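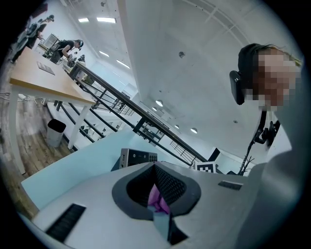 4. Setting up your desk and headset

This section covers the shared desks on the Henare floor. Read it through once before you plug anything in. Merle Whitelaw keeps the spare cables and can be reached at the Clusar help point.

4.1 Before you sit down

1. Wipe the desk top with a dry cloth. Do not use spray near the screen.
2. Check that the screen stands firmly and does not rock when you touch the desk.
3. Keep any small electronics box where its vents are clear. Paper, bags and cups should not be pushed up against it.
4. Leave printed markers where you find them. If one has fallen over, stand it up again facing the same way.

Caution: Do not put drinks on the same surface as the electronics. Use the side shelf.

4.2 Putting on the headset

1. Tie back long hair. It catches in the hinge of the Arby headset and is painful to pull free.
2. Open the headband by 2 clicks on each side.
3. Put it on with the cable hanging down at the front.
4. Settle the earcup over the ear and adjust the band until it stays put when you lean forward.
5. Fasten the cable clip to your collar or the front of your top. Leave enough slack to turn your head both ways.

Note: If the clip pulls when you look down, move it higher up the cable. The clip slides, but it is stiff when new — hold the cable with one hand and push with the other.

4.3 Checking the sound

1. Plug the cable into the left socket on the desk unit.
2. Set the dial to 3 and speak at your normal level.
3. If you hear a hum, unplug, wait a moment and plug in again.
4. If the hum is still there, swap the cable and put a tag on the faulty one.

Caution: Never turn the dial while someone else is wearing the headset.

4.4 When you finish

1. Unclip the cable before you take the headset off.
2. Coil the cable loosely. Tight coils break the wire near the plug.
3. Wipe the earcup and hang the headset on its hook.
4. Switch the screen off at the button — the wall switch stays on.

Replacement ear pads come in packs of 100 from Wonatby. Requests go to Nizar Akl, with the desk number and the length of cable fitted.

Section last revised May 15, 2022.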